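An Open Day at Widton: Suturing Up Close

I went with low expectations and a packed lunch. Widton had been advertising its surgical skills open day for weeks, with a lot of talk about "seeing what the surgeon sees," and I have been to enough of these things to know that what you usually see is a lobby, a banner and a bowl of mints.

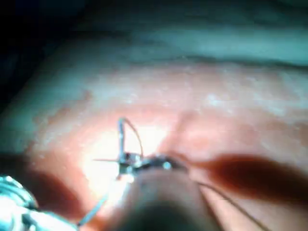

The needle and the thread

I will give them this much: the needle is the interesting part. It is thin and curved, and you hold it in a pair of small metal jaws, never in the fingers. At close range the tissue is pink and shiny and throws back so much light that part of it goes nearly white, and the thread is just a fine line running off on either side. Anyone who has hemmed pants would recognize the problem at once. You have a point to aim, a curve to follow and a tail of thread that wants to be somewhere else.

Iona Geddes, who teaches the course, talked us through it. Her advice was to turn the wrist and let the curve do the work — pushing straight ahead tears things. She was clear and quick, and I would have listened to her for an hour. We got 2 short sessions with her, and the second was eaten up by people asking about parking.

The practice benches

Visitors were then let loose on foam pads with ordinary needle holders. The pads came from Drilent and were stiff as a doormat. My first stitch pulled straight through. My next one held, though it puckered badly, and the man beside me had tied his sleeve button into his knot.

I asked whether foam tells a beginner much about real tissue. Consuelo Quezada, who runs the visitor program, said it teaches the hands where to go. Maybe so. Foam doesn't slide or shine, and it doesn't have folds. I put this to her and she said the pads were "a first step," then moved on to a school group.

The talk

The talk after lunch promised smaller scars and shorter stays. There were 3 charts and none of them had a source at the bottom. The speaker, from Enard, said training time could be cut sharply with their bench kit. Compared with what? For which students? I raised my hand and was told there would be a handout. The handout was a brochure.

There were seats for 200 and plenty of them were free, so I don't think a few minutes of questions would have hurt anyone.

Getting there

The side entrance is the one you want. The signs send you to the front, where the door was locked. Coffee is from a machine on the landing and tastes like it.

Would I go again? For Geddes and the needle work, yes, if they gave her the whole afternoon. The next open day is in March, and I'm told the pads will be softer.

14 shares | 2 comments

Related
A Wet Morning at the Bañuelos Tile Works
Are Factory Tours Worth the Ticket?
What I Learned at the Knife Fair (Not Much)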